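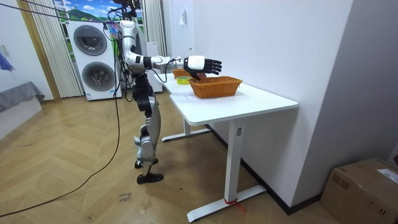 A woven basket on a white desk.

Household textiles: the summer exchange starts again in June

The textile exchange in Plornen opens again in June, in the old post hall behind the Deligiannis bakery. Last year 64 households took part, and most of them brought bed sheets and towels. This time we would like to see more curtains and tablecloths, as we had many requests for these and very few to give.

Please wash everything at 40 degrees before you bring it and fold it with the label on the outside. Items with small holes are welcome – Benedikt Wyss has a table for mending near the entrance and will show you how to close a hole so that it does not open again after the first wash. Pillows and duvets we can not accept, also not new ones.

For every piece you bring, you receive one paper ticket, and for one ticket you may take one piece home. Tickets from last year are still good. What is left at the end goes to the shelter in Londemport, which asked especially for towels in dark colors.

The hall is open from nine in the morning until four. Parking is difficult, so the 34 bus is the better choice, and the stop Grerard is only two minutes away on foot. If you wish to help with the sorting, write your name on the list at the bakery.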